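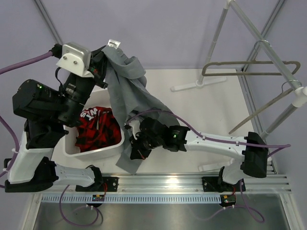 Talk notes, laundry evening, Prerkcombe hall, January

Slide 1. Title, my name, thanks to Severin Holzer for the slot. Say where the tea is. Questions at the end, but shout if you can't hear.

Slide 2. What the talk covers. Drying indoors in winter, from the basket to the drawer. Mostly cottons and jersey. No wool tonight, Rok Pavlović is doing wool next month and knows far more than I do.

Slide 3. Sorting. Do it while the clothes are still dry. I keep one bin for checks, plaids and anything red or black, and it gets washed on its own. Hands up who has had a pink pillowcase. Don't let this run on, it did at Girkholm.

Slide 4. Shaking out. The step most people skip. Take a garment by one top corner, let it drop, then find the second corner by running your hand along the edge. Grey jersey is the awkward one as front and back look the same. Look for the label or the side seam. Pass the grey top round at this point and let people try.

Slide 5. Racks. Heavy things on the outer poles, small things inside. Leave a gap of two fingers between items. A rack pushed against a wall dries badly on one side, so pull it out 50 cm if the room allows. Check the joints on plastic connectors before loading. Mine went in the second winter, with a full load of towels on it.

Slide 6. Clips. Metal ones grip better but can mark a light fabric if left overnight. Clip on a seam or hem. Two per shirt.

Slide 7. Spin speed. I use 900 for most things. Someone at Prirby asked about going higher for towels. Answer: yes, if the machine is level.

Slide 8. Folding. Demonstrate on the table, lay flat, sleeves in, bottom up to the collar. Slowly. Then again with people doing their own. Printed lettering goes on the inside of the fold, it cracks less.

If short of time, drop slide 7 and go straight to folding.

Slide 9. Reading. The Hauksdóttir booklet is on the side table, please put it back. It has a good chapter on airing cupboards.

Questions. Likely ones: dehumidifiers, smell, ironing. On ironing, say I don't.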